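Bretora-data mailing list archive
Print this message | E-mail this message

Subject: Re: Garment set, bedroom sessions: what to keep
Date: 2021-02-11

On the Romham side, a list member wrote:

> We have 586 episodes uploaded from the handheld units. Before we
> start labeling, can somebody state the rule for blurred frames? The
> old rule from the tabletop set was to drop any episode with blur in
> the first second. If we apply that to the garment set we lose 161
> episodes, and most of them look usable to me.
>
> Second question: do we want the bed cleared before each episode, or
> left as found?

Taking the two in order.

The tabletop rule should not be carried over. It was written for rigid objects, where the start pose of the object is the thing the model has to read. With cloth on a bed, the operator is often still moving when the recording begins, and the surface under the cloth is soft. What matters is whether the fingertips and the nearest cloth edge can be found by the time the fingers start to close. I would mark the first closing frame in each episode and judge blur only in the 19 frames before it. Anything earlier gets a flag and stays in.

Dark cloth is the harder case. Black on black gives the labeler very little to go on, and the linkage arms on the gripper are black as well, so a fold line near the arms can be taken for part of the tool. The blue pads are the only part of the tool I would trust as a reference. Label from the pads outward and leave the arms masked.
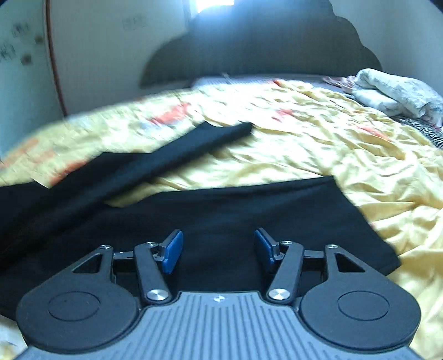
Owino asked whether black garments on a patterned duvet should count as one condition or two. The background may be doing most of the work, the argument goes, and a model trained on flowers and folds could fail on a plain sheet. Fair point. I would split them: garment tone in one field, bedding pattern in another. The Peker schema already has both fields, although the second is empty in most records.

On clearing the bed: leave it as found. Pillows, spare sheets and small cloths near the headboard are what the policy will meet later. The one thing to fix at the start is the task line, which should name the garment to be picked up. "Pick up the cloth" is not enough when there are several cloths in view.

I will run the new blur check on the first 100 episodes and post the list of changed flags — no relabeling until that is out, please.

Print this message | E-mail this message

Comments (3)

Does the 19-frame window assume the same frame rate on all units? Two of ours record slower.

> It does. Convert to seconds for those and note it in the session file.

Please keep the rejected episodes on the server too. We used the tabletop rejects for testing the blur detector and would like to do the same with cloth.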